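Flinaneck changes surface cleaning rules for shared desks at Mastulum offices

18 May 2020 | 4 min read

Flinaneck, which manages the Mastulum office park, has issued new rules for cleaning shared work surfaces before tenants return to the site. The rules apply to desks, meeting tables, reception counters and the tables in the two canteens. They replace the cleaning schedule attached to existing leases and take effect when each building reopens.

Under the old schedule, desks were wiped once each evening with a general-purpose detergent. The new one requires two separate steps at every cleaning: a detergent wipe to remove grease and dust, then a disinfectant that must stay on the surface for the full contact time printed on its label. Shared desks are to be cleaned at midday and again after 6 p.m. Canteen tables are to be cleaned between sittings. Desks assigned to one person stay on the evening round only.

The site has 3,210 desks, of which 600 are classed as shared. Flinaneck said the classification was made from floor plans supplied by tenants and that any tenant who has since moved to shared seating must report the change in writing.

Yusri Wattimena, building operations manager at Flinaneck, said most of the work in drafting the rules went into the question of contact time. "If a product says it needs several minutes and the cloth comes back over it after ten seconds, the surface has been wiped and that is all," Wattimena said. "Crews will work down a row applying product, then go back to the first desk. The row length has to match the label."

The schedule also limits what may be used on each type of surface. Undiluted bleach is excluded throughout the site. Alcohol-based products are permitted on glass, metal and sealed laminate but not on oiled or waxed wood, where they can strip the finish. Quaternary ammonium products are permitted on all sealed surfaces and must be rinsed off canteen tables before food service. Abrasive pads are excluded on every surface with a printed or patterned finish.

Patterned finishes receive a section of their own. Wood-grain surfaces are common in meeting rooms and, according to the rules, are harder to inspect than plain white ones, as small marks and residue can be lost against the grain. Inspectors are told to check them at a low angle with a flashlight and to run a dry white cloth across the surface after the disinfectant has dried. A visible mark on the cloth means the detergent step is to be repeated.
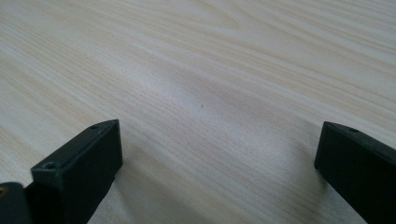 A pale wood-grain tabletop with a small dark speck. Finishes of this kind are to be checked from a low angle.

Supplies for the first months have been ordered through Imach, a janitorial wholesaler. Flinaneck did not give the value of the order. Delivery of pump sprayers has been slower than delivery of the liquids, and crews in the first buildings to reopen will use pre-wetted wipes until the sprayers arrive. The rules allow wipes on shared desks provided that one wipe is used per desk and the surface remains wet for the contact time.

Thirteen buildings are covered. Building 2 will reopen first, followed by the buildings on the north side of the park. Flinaneck has not published dates for the rest and said the order depends on ventilation checks being carried out under a separate contract.

Tenants keep some duties of their own. Desks must be clear of paper, cups and personal items at the end of each shift. Cleaners are instructed to skip any desk that is not clear and to leave a card showing the time of the visit. A desk skipped at the evening round may not be used as a shared desk the next morning until it has been cleaned. Keyboards and phones are not part of the schedule and remain the responsibility of the tenant.

Chaiwat Noiphan, who runs facilities for Ng, one of the larger tenants, said the company had asked for changes to the midday round. "We have people on the phones from eleven to two, and they can't stand up while a desk dries," Noiphan said. "We asked for a window and we got one, from ten to eleven." He said Ng was still in discussion with Flinaneck over the cost of the second daily round, which is to be added to the service charge.

Flinaneck said the added cost would be itemized on invoices and charged only for desks classed as shared. Charges for canteen cleaning will be divided among tenants by floor area, as they are now.

Records of each round will be kept on paper at the cleaning store in each building and may be inspected by tenants during office hours. The rules will be reviewed in September. Until then, requests for exceptions should go to the building operations desk with the floor, room number and surface type stated.

Shares: 13 | Comments: 2

Contact the newsroom | Copyright 2020, all rights reserved | Back to top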